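5.3 Checking jaw tracking before a recording

Pramell Capture reads jaw opening from the two finger pads. Run this check after every firmware update and whenever a pad is changed.

1. Start the Tenico service and wait for the status line to read READY.
2. Open Tools > Jaw Tracking. Select the profile that matches the installed pads.
3. Open the jaws fully and press Set Max. Close them until the pads touch and press Set Min.
4. Cycle the jaws 8 times at a steady pace. The width plot must return to the same value at each end.
5. Hold the jaws open above the table and have a second person move a box through the view. The width value must stay constant while the box moves.
6. Press Save. The profile is written to the session folder.

NOTE: If the width value drifts in step 5, raise Pad Mask Margin to 9 and repeat from step 3.

CAUTION: Do not edit the profile file while the service is running. Unsaved values are lost without a warning.

The log keeps the last 2,099 samples. Export it before closing the window if the check fails.

Jaws open, box in motion (step 5):

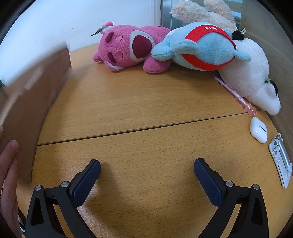
Yaqin Pan: Step 5 passes for me with the margin at 8, but only after restarting the service. Set Min was still holding the value from the old profile.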